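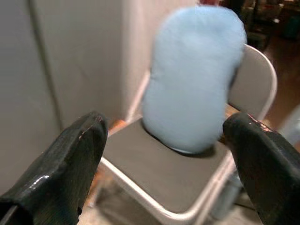
Posted by Dalal Moussa, Kescombe site – 2024-02-23
Sundgate Users Forum > Faults and Safety > Late stop on right arm, fridge door task

We wish to report a fault on our two-arm Sundgate unit and to ask whether other sites have recorded the same behaviour. The task is to swing a mini fridge door, with both arms working from a fixed base in a furnished room. At cycle 391 the right gripper met the edge of the door and kept pushing. The protective stop came 986 milliseconds after contact. The limit in our site procedure is 250.

No person was hurt. The fridge shifted on its brick supports and the run was ended by hand. The coating on both gripper fingers is chipped near the tips, but the wear was logged in July and we do not consider it related.

Speed was set to 64 per cent. Force limits were at the default.

kelby_bench replied:
We have seen late stops on three units. In each case the wrist cable had been routed too tightly and the force signal dropped out when the wrist turned. Please check the slack at full rotation before changing any settings.

Dalal Moussa replied:
Thank you. The cables loop out from the wrist on both arms and there is slack at rest.

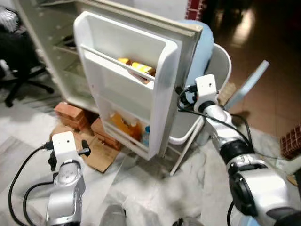 I accept that slack at rest does not settle the matter at full rotation, and we will test that with the arm powered down and moved by hand. I would add that the door is light and swings freely, so the force may have risen too slowly to cross the threshold. If so, the default limit is wrong for this kind of work.

kelby_bench replied:
I disagree. A slow rise would still have tripped the position error check. Two checks failing together points to lost signal. Lowering the limit will only give you false stops and hide the fault.

obeidat_fieldservice replied:
Both are possible. Please export the joint log for the ten seconds before the stop and attach it to your ticket. Do not reset the controller first, as a reset clears the buffer.

Dalal Moussa replied:
The log has been exported and attached. The controller has not been reset.
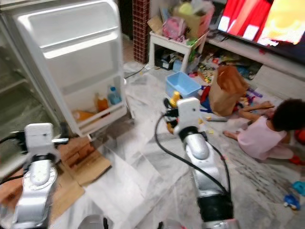

Re: Late stop on right arm – occupied rooms
Posted by Rima Dabbas, forum moderator

The discussion so far has dealt with the cable and the force limit. There is also the matter of who may be in the room. A young child sitting on the floor among toys, with the arms set up in the same room, calls for more than a stop function, and a stop that arrives late cannot be counted as a safeguard at all. Until the cause is found, the unit should be isolated at the supply whenever anyone other than the operator is present.

kelby_bench replied:
Agreed on isolation. I would still allow supervised runs at reduced speed with the room cleared.

Rima Dabbas replied:
I would not, on this unit. Reduced speed does not repair a missing signal. Testing by hand with the power off may go ahead.

Dalal Moussa replied:
The unit is now isolated and tagged. We will post the rotation test results in this thread once Obeidat has reviewed the log.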